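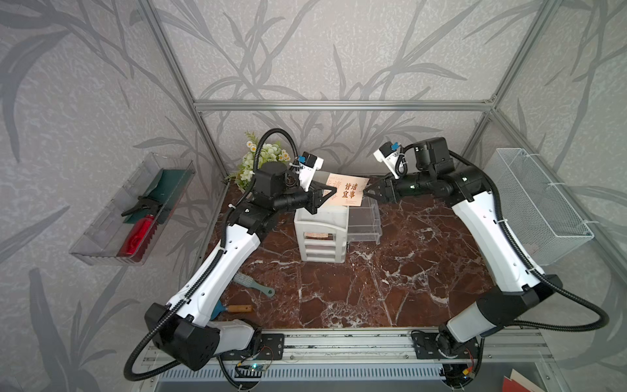 Fustetti
14.05.2019
Moin zusammen, mir ist gestern bei der Übergabe der Karte der rechte Greifer stehen geblieben. Links hält, rechts hält, und dann macht keiner mehr auf! Log sagt nur Fehler 54, Kraftlimit. Not-Aus gedrückt, Karte hing immer noch fest. Kennt das wer?

Skulldale
Klingt nach der Synchronisation. Beide Arme warten auf die Freigabe vom jeweils anderen, hatte ich im April auch. Timeout auf 2 Sekunden, seitdem Ruhe.

Hekach
Seh ich anders. Ein Timeout versteckt das Problem doch bloß. Ich würd erst mal die Kabelschläuche anschauen, die Bögen gehen ja ziemlich weit raus. Wenn da einer am Handgelenk zieht, misst du Kraft, wo gar keine ist.

Fustetti
Hm, die Schläuche hab ich nie verdächtigt. Im Log steigt der Wert rechts ungefähr 6 Sekunden vor dem Stopp langsam an...

Hekach
Sag ich doch :)

Penrose
Leute, mal zum Not-Aus: dass die Greifer dann zubleiben, ist bei vielen so gewollt, sonst fällt dir das Teil runter. Aber bitte NICHT mit der Hand dazwischen, solange Strom drauf ist!

Skulldale
Stimmt schon, beim Timeout bleib ich trotzdem.

Fustetti
Ok, heute Abend leg ich den rechten Schlauch neu und lass den Ablauf nochmal langsam laufen. Log stell ich dann rein.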